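## What went wrong with the ring sorter

So, run 334. Tadhg Noonan and I had the Stiralon controller picking small rubber rings and dropping them into a divided tray, and it had been behaving itself all September. Then the left finger stopped reporting its position, the controller decided the gripper was still open, and it kept closing. Hard! It stalled against itself for 10 seconds before Tadhg got to the stop button. The log just says fault 3243, and the manual lists that under "other" (thanks a lot).

We swapped the cable first, and that did nothing. Then Qiuyue Hao, our lab supervisor, asked whether we'd ever set a current limit — we hadn't. It was on page 4 of the setup sheet and we'd skipped right past it.

The limit is in now, plus a check that stops everything if one finger goes quiet for too long. The bad sensor is still bad some of the time, so we're doing the retests by hand until the new one comes, with one person on the gripper and the other near the table. I like starting with the black ring lying flat on the white tabletop, well clear of the smoky gray tray, so the fingers have open space on the way in. Hands stay back once the fingers start to close, and Tadhg calls it out loud every time.

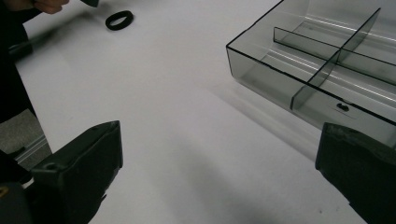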